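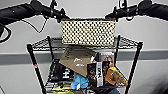

Black handlebars, a woven basket and a wire cart with plush toys on the lower level.

I've been asking robot people the same question since December: can your machine tidy one shelf? I mean a real one, with a blue plush toy jammed in under a sheet of cardboard. Jarrah Hollis at Evgate laughed at me (nicely!) and then got serious. Boxes are easy, Jarrah says. Soft stuff squashes, and wire racks catch fingers. The Durero arm I watched in their shop took up to 28 minutes to put away 16 toys, and it dropped a bear twice. I could do that job with a coffee in one hand. Still, I found myself rooting for it, and when the last rabbit went in I clapped out loud like a proud aunt.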